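Nondgate Opens Paid Apprenticeships to Career Changers in Plundach

PLUNDACH, 08/08/2021 – Nondgate is opening its apprenticeship program to people of any age who want to start over in a new line of work, and we could not be happier to share the news! Applications are open now, and the first group begins in November.

Until this year the program took only people who had left high school within the past 2 years. That rule made sense when we started, but it also meant turning away a lot of people we would have loved to meet: parents going back to work, warehouse staff who wanted to learn a trade, folks who had spent half their lives behind a counter and were ready for something new. The age and graduation rules are now gone, and a diploma is no longer required either.

There are 44 places in the November group. Each apprentice is paid from the first day, and the pay goes up as each stage of the training is finished.

What apprentices will do

The training has 3 stages. In the first, everyone learns the same basics together, including shop safety, reading drawings, measuring, and the math that goes with it (the math is taught from scratch, so please don't let it scare you off). In the second, apprentices are placed with one of our two partner employers, Farkas or Tidcombe, and work next to an experienced member of the crew. The third stage is spent in one trade, chosen by the apprentice with the help of a training coach.

Farkas takes apprentices in machine repair and electrical work. Tidcombe takes apprentices in cabinetmaking, upholstery and finishing. Both companies have hired from the program before, and both asked us for more people this time around, which was a wonderful phone call to get.

Classes meet in the morning at the Nondgate training center on Plundach's east side. Apprentices with children or other family duties can ask for a later start, and we will do our best to match them with a crew whose hours fit. Tools and work boots are provided. Bus passes are available on request.

Who should apply

Anyone who is 18 or older and allowed to work in the United States can apply. Past experience in a trade is welcome but not needed. We are looking for people who like learning with their hands, who can show up on time, and who are comfortable asking questions when something isn't clear. If you have been out of work for a while, say so on the form and tell us what you did with that time. Caring for a parent counts. So does fixing up your own house!

The form takes a few minutes to fill out and can be done online or on paper at the training center. There is no resume to send. Applicants who move forward will be invited to a short talk with a coach and a half day in the shop, where they can try a few simple tasks and meet people who are already in the program.

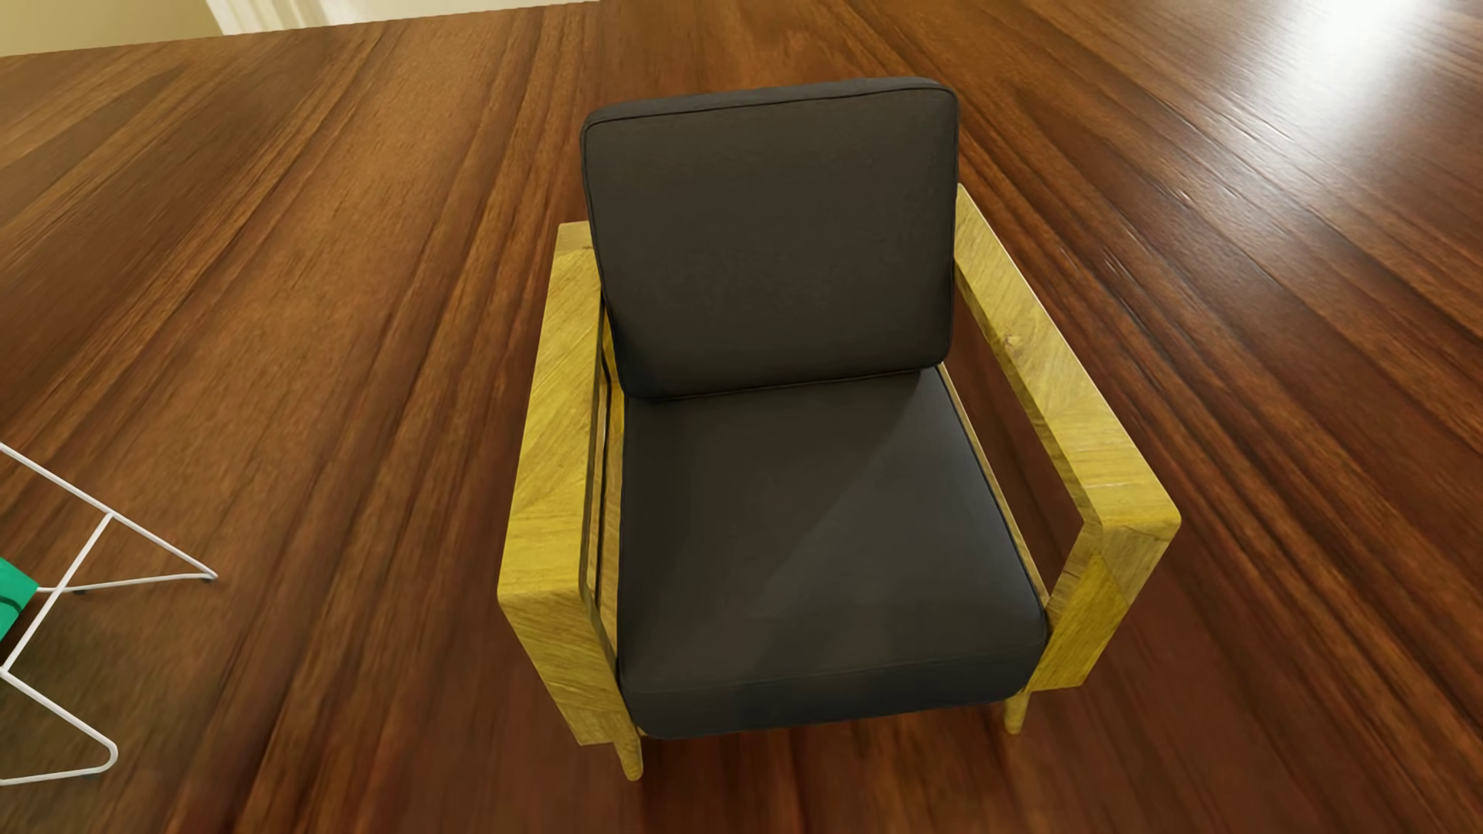 Each apprentice who finishes all the stages will receive a certificate of completion and a $1,000 award to spend on tools, books or further classes. Finishing the program does not bind anyone to Farkas or Tidcombe, although both will hold interviews for open positions in the final weeks. Coaches will also help with job searches elsewhere in the area.

People who applied in earlier years and were told they did not qualify are warmly invited to try again. Your old form will not be held against you, and you don't need to explain why you are reapplying.

Open house

The training center will hold an open house before the application period closes. Visitors can tour the classrooms and the shop, talk with current apprentices and get help with the form. Family members are welcome, and there will be coffee. The date will be posted on the Nondgate website and at the front desk.

About Nondgate

Nondgate is a nonprofit training organization based in Plundach. It runs paid apprenticeships, evening classes and job coaching for adults.

Media contact: Nondgate Press Office, Plundach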